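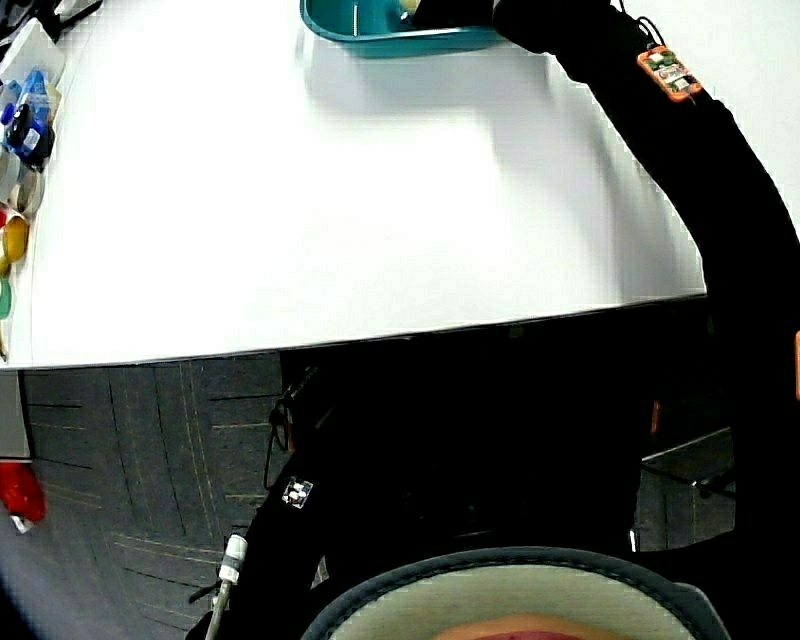 Right sleeve with the orange sensor board strapped on, reaching to the teal tray.

Jilow arm-tracking kit, reviewed by Cheng-en Leung
December 14, 2018

I bought the Jilow kit to teach a small desktop robot arm by moving my own arm and having the robot copy it. The arm is a Randico I put together in March, and typing in joint angles had worn me out. Tetteh Annan did the soldering with me at the Floltport workshop.

You get two sensor boards, straps, cables and a sheet of printed markers. Building it took us two evenings. The instructions are clear up to the calibration page, which refers to a menu my version of the software doesn't have. I found the right one under Devices.

Tracking is good for slow reaches. With the board on the upper arm and the strap pulled tight over a close-fitting sleeve, the robot follows well enough to pick things out of a tray. Quick turns of the wrist get lost. Readings also drift, and after 13 minutes or so I have to stop and zero everything.

The cables are the weak point. They are stiff near the plug and too long everywhere else, so a loop hangs beside your arm and catches on the table. I have ordered shorter ones from Akolgo — not cheap, but they do have the right connectors.

It cost me just over £60. For that price I'm happy with the boards and less so with the straps, one of which has already started to fray. If you only want to record simple movements at a bench, I would buy it. For anything fast I would save up for something else.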